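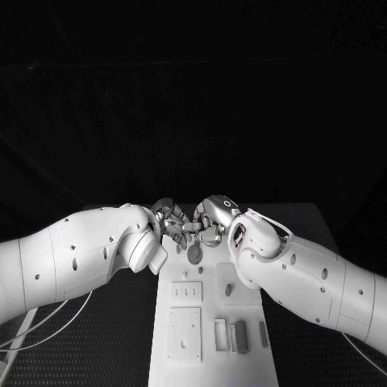
Notes for the Cedovside library talk, 28 September 2026
Working title: What I Learned Reading My Grandfather's Mail

Open cold, no hello. Read the postcard first.

"Arrived. Rain. The eggs are bad. Your Father."

Wait for the laugh. If it doesn't come, read it again slower.

OK, so that's my grandfather, and that is the complete text of the first piece of mail he ever sent home from the road. He sold flooring. He sold it in towns you drive through without slowing down, and for most of his working life he wrote home to the family every night he was gone. My aunt kept all of it. When she moved out of her house the boxes came to me, mostly because I was the one with a spare closet.

There are 2,619 pieces. Letters, postcards, hotel stationery, the backs of invoices, one paper place mat. (Hold up the place mat. Don't pass it around, it's falling apart.)

I should say who I am somewhere in here. I'm Vivek Pathak, I'm not a historian, I do payroll. Everything I know about old paper I picked up by getting it wrong first, and I'm going to tell you which parts I got wrong so you can skip them.

Part one, the boxes

First mistake. I opened everything at once. I had a free weekend and a big dining table and I dumped the lot out, because I was excited! And by dinnertime I had destroyed the one thing my aunt had done right, which was keep them in the order they came. Half of them have no date. He'd write "Tuesday night" or "same place as last time" and that was plenty for my grandmother, who knew where he was. It isn't plenty for me.

(Careful, I said "Tuesday" when I practiced this and someone wanted to know which Tuesday. That's the point, I don't know.) 

So if you've got a box at home, leave it in order. Even if the order looks stupid. Pencil a number on the envelope, lightly, in the corner, and pencil the same number on the letter. Soft pencil. No pen, and please no sticky notes, they leave gunk behind. I have a very nice letter from a hotel called the Sandhu with a yellow rectangle on it forever.

Second mistake was rubber bands. I took the old crumbly ones off, good, and then I put new ones on. Shazia Niazi runs the local history room upstairs and she looked at my nice new rubber bands and didn't say a word, she just went and got me some cotton tape. Flat cotton tape, tied loosely. It's cheap. Say thank you to Shazia here, she'll be in the back and she'll hate it.

Part two, reading the handwriting

His handwriting is awful. His r's and his v's are the same letter. For a month I believed he had a close friend named Rorel who was at every stop, and I had built up a whole life for this guy. Rorel was good, Rorel was expensive, he'd slept well at Rorel. Rorel is the word "hotel."

Pause. This one always gets them.

What helped was making an alphabet. I went through letters where I was sure of the words and copied out every shape he used for each letter onto a sheet of paper, and kept that sheet next to me. Capital letters are the worst so do those first. Then read out loud. I can't explain why that works but it does, my mouth would get the word before my eyes did.

Skip what you can't read. Leave a blank and keep going. I used to sit there for an hour over one word and then two letters later he'd write the same word nice and clear.

Typing them up: I've done 900 so far. I type exactly what he wrote, spelling and all. I went back and forth on this. In the beginning I was fixing his spelling, to be nice to him, and then I got to a long stretch where he spells my aunt's name three different ways and I realized I liked it and I'd have lost it. So I went back and redid the early ones. That was a boring couple of weeks.

If short on time, cut from here to the Tenetix story.

The stuff he writes about. Food, constantly. Weather. What the man at the next table was wearing. He never once says he's lonely, but he'll spend a full page on the wallpaper. He draws the floor plan of every room he sleeps in, tiny, down in the corner, with an X where the bed is. My grandmother must have wanted that. I don't have her side, he didn't keep her letters, or he did and they got tossed. I looked. I asked every cousin I have.

(Show the floor plans, three or four, hold each one up and count to five in my head. I rush these.)

The Tenetix story. OK. So he has this one customer, a company called Tenetix, and for years it's Tenetix this and Tenetix that, they want a sample, they want another sample, they don't like the green. It's like a soap opera. And then there's a gap of several months with no mention of them, and I thought, well, he lost the account. And then I'm sorting a pile I'd set aside as junk, it was all receipts, and on the back of one he's written to my grandmother, "They took the green." That's it! I yelled. I was alone in the house.

So the advice there is don't have a junk pile. Turn everything over.

Part three, what to do with it after

People ask if I'm going to make a book. I don't know. My cousins each want a copy of the typed version, and a couple of them want to argue about who the man in the brown suit is. The originals are going upstairs to the history room when I'm done, and it's in writing with Shazia, so the next person with a spare closet doesn't have to decide.

Two things to do this week if you have a box:

Get it out of the attic or the basement. A closet on a regular floor is fine.

Call the oldest person who'd know the names and ask about the names. Do that before you read anything. I did it the other way around, and my aunt's memory was a lot shakier by the time I had decent questions.

Close by reading the long one, the snow letter. It takes four minutes, I timed it. Glasses! Bring the glasses. Start at "They have closed the road" and go through to the end, where he signs it "Your Father" again, with an extra line under it about the eggs being better.

Then questions. If someone brings in their own letters, I'm happy to look, but send anything moldy straight up to Shazia in a closed bag. Water bottle is under the podium.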